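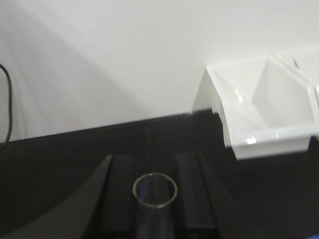

Holunderblütensirup gehört bei uns zum Frühsommer wie die offenen Fenster, und trotzdem habe ich mich jahrelang nicht herangetraut, weil mir alle möglichen Leute von geplatzten Flaschen und Schimmel erzählt hatten. Dabei ist er wirklich dankbar! Zum Servieren nehme ich am liebsten ganz schlichtes, klares Glas, gern zylindrisch und mit so einem leicht grünlichen Rand wie oben im Bild, denn darin kommt das zarte Gelb am schönsten zur Geltung.

Zutaten

34 Holunderblütendolden, voll aufgeblüht
2 Liter Wasser
2 Kilo Zucker
3 Bio-Zitronen
50 g Zitronensäure

Zubereitung

1. Die Dolden an einem trockenen Vormittag schneiden und vorsichtig ausschütteln. Bitte nicht waschen, sonst ist der Blütenstaub weg, und mit ihm das ganze Aroma.

2. Wasser und Zucker aufkochen, bis die Flüssigkeit klar ist, dann lauwarm abkühlen lassen. (Ich gehe in der Zeit meistens in den Garten und vergesse den Topf, das schadet überhaupt nicht.)

3. Zitronen in Scheiben schneiden, mit Zitronensäure und Blüten in den Topf geben, zudecken und kühl stellen. Zwei Tage ziehen lassen und morgens und abends einmal umrühren.

4. Durch ein Mulltuch gießen, kurz aufkochen und kochend heiß in saubere Flaschen mit 200 ml füllen. Sofort verschließen.

Meine Nachbarin Elin Mathias nimmt zur Hälfte Limetten, das schmeckt herber und passt wunderbar zu Sekt. Dunkel und kühl gelagert, reicht unser Vorrat meistens bis in den Januar. Angebrochene Flaschen gehören in den Kühlschrank.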